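Mondano Oral History Project
Progress report to the Adebisi Fund, second period
Prepared by Agata Martinelli, project lead

Where we are

When we wrote the application we said the town of Mondano had a story to tell. The town has several, and they disagree. We are now past the midpoint of the grant and hold recordings from 43 households, against a target we set in a burst of optimism at 60. The shortfall is mostly the fault of the harvest, which takes the people we most want to talk to and returns them too tired to speak.

The interviews themselves are going well. Kagiso Matlala has done most of them and has developed a method that consists of asking one question and then accepting food. It produces much better recordings than our printed questionnaire, which we have retired. The questionnaire cost $430 to design and print. We still have most of it, if the Fund would like scrap paper.

Subjects covered so far include the closing of the cannery, the flood and the second flood, the bus line, two school mergers, and a dispute over a brass band that we had planned to treat as a footnote. It now fills nine recordings. We have stopped bringing it up. It comes up anyway.

Transcription

This is the part of the report we would have preferred to write next year. Our plan assumed that an hour of talk takes four hours to transcribe. With the Plivel software doing the first pass, that should have been generous. The software is very good with speakers who finish one sentence before starting another, and we have met a couple of those. For everyone else, Chibuzor Olatunji goes back through by hand, and a bad hour can take up to 8 hours to put right. It is especially weak on local place names. The Nudis farm, where half the town seems to have had its first job, has been rendered as "new disk," "nudists" and, in one otherwise moving account of the winter, "no dice."

We have hired a second part-time transcriber out of the travel line, which had money in it for the simple reason that everyone we interview lives within walking distance. The change was cleared with Aurelia Bühler at the Fund in advance and is shown in the budget table sent separately.
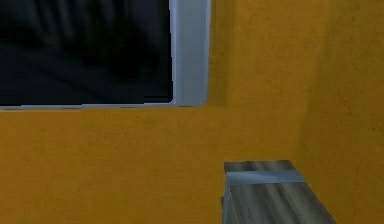 MONDANO, May

The listening room opened this month on the ground floor of the old grain office, two months behind schedule. The delay came down to the lease, which needed a signature from a cousin in another country, and then needed it again in blue ink. Visitors can now sit down and hear any recording whose owner has agreed to public use. The chairs are borrowed. The headphones are ours and are already missing one of their ear cushions.

Opening night drew a bigger crowd than we had planned for, and we ran out of programs before the mayor's deputy ran out of remarks. Several people came to hear themselves. More came to hear what their neighbors had said about them, and a few stayed well past closing to prepare a reply. We have booked three of those replies as interviews, so the evening moved us a little closer to 60.

Attendance since then has been steady in the late afternoon and close to nothing in the morning. We will drop the morning hours from next month and use them for cataloging, which is behind.

Consent and storage

In the first report we promised a review of our consent forms. Chibuzor Onuoha finished it in the spring and found that the form was sound but that hardly anyone had read page two. It is now one page, in larger type. Two families have asked us to hold their recordings back for ten years. One asked for twenty and then, after sleeping on it, for the file to be destroyed, and we destroyed it. The total above already leaves that one out.

Copies are kept in the office and at the county library. The library had agreed to take 200 hours of audio and is now asking, politely, how long people here generally talk.

What comes next

Between now and the end of the grant we will finish the remaining interviews, starting with the farms on the north road before harvest comes around again. The booklet for schools is drafted up to the second flood. We would like to move its deadline back by one quarter and will send a formal request. There is no request for more money in this report – there may be a small one in the next, for headphones.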